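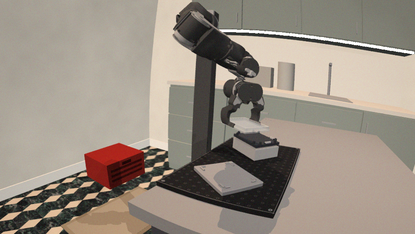

Renting it out or selling it: notes for the Tritville evening

(Water on the lectern. Phone off this time.)

Hello everyone, thanks for coming out on a Friday when it's still light outside. I'm Parisa Taheri, I've been a landlord for longer than I meant to be, and tonight I want to talk about the question I get asked most at the bus stop: I've got a second place, do I keep letting it or do I sell up?

Quick show of hands. Who lets a place out now? Who's thinking about it? And who inherited one and hasn't dared look at the boiler? (Wait for the laugh. If there isn't one, carry on.)

I should say I'm no adviser and I can't tell you what to do with your money. I can tell you what I did with mine, including the daft bits.

My flat first. Two bedrooms over a dry cleaner's on Parna Street. I moved out to live with my husband and kept it, mainly out of laziness. I had a tenant within the week and I thought, well, this is easy money! It was easy for a year or so. Then the fixed rate on the mortgage ended.

SLOW DOWN HERE, people write this bit down.

My payment went up by £263 a month. The rent didn't. I'd put it up a little the October before and promised not to touch it again for a year, and I kept to that. So for months I was paying for somebody else to live in my old bedroom, and I didn't notice straight away, as the rent and the mortgage went through different accounts. Please put them through the same account. It takes one phone call and a form.

Next slide.
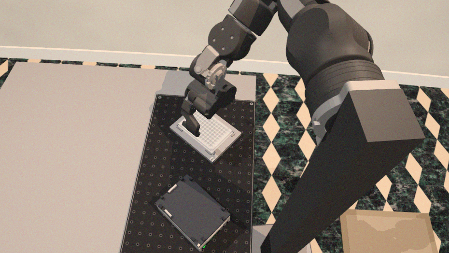
Slide 4: What does it really cost you?

Right, costs. Get a sheet of paper. Rent for the year goes at the top. Then take off the mortgage, insurance, the agent if you've got one, service charge, ground rent if it's leasehold, gas check, repairs, and tax. Then take off a month's rent for the gap between tenants, even if you've never had a gap. I left that line out for years and felt very clever, and then Văn moved out (lovely man, left the oven cleaner than he found it) and the place stood empty for 58 days. I still had council tax to pay on it.

Ask if anyone wants to share their longest gap. Don't let it go past a couple of minutes, last time we lost the tea break.

On agents. Mine was a small firm called Zukedico and I've got mixed feelings. They found good tenants. They also charged me for an inspection and sent me a report about the flat downstairs. If you use an agent, read the fee sheet all the way to the end and ask what happens to the fee if the tenant renews. I never asked, so I paid a renewal fee two years running for what was, as far as I can tell, an email.

Now, selling. People forget the tenant in all this. If you're selling with someone living there, talk to them before the board goes up. Geetha D'Souza, some of you know Geetha from the Tuesday group, sold hers to the couple who were already renting it. She had no viewings at all, and almost no agent's fee either. It doesn't happen often but it costs nothing to ask.

If they don't want to buy, you've got a choice between selling to another landlord with the tenant staying put, or waiting for the place to be empty. Empty usually brings more buyers. It also means months of no rent while the solicitors write to each other. Put that on your sheet too.

And tax! Get a proper accountant for the gains side before you accept an offer. I rang mine afterwards and she went very quiet. Things like the new bathroom can count, if you've kept the receipts. A new carpet where the old one was usually won't. I had a shoebox of receipts, half of them faded to plain white paper, so do take photos of yours.

(If short of time skip the next bit.)

Should you wait for prices to go up? I don't know. I've been wrong in both directions. What I look at now is whether I'd buy the place today, at today's price, with today's mortgage rate, to let it out. I asked myself that about the flat and the answer was no, and it had been no for a good while. My sister did the same sum on her terrace, said yes, and she's still got it.

Tea now, then questions. The blank cost sheets are on the chair by the door, take a spare one for whoever you own the place with. Mention the car park shuts at ten.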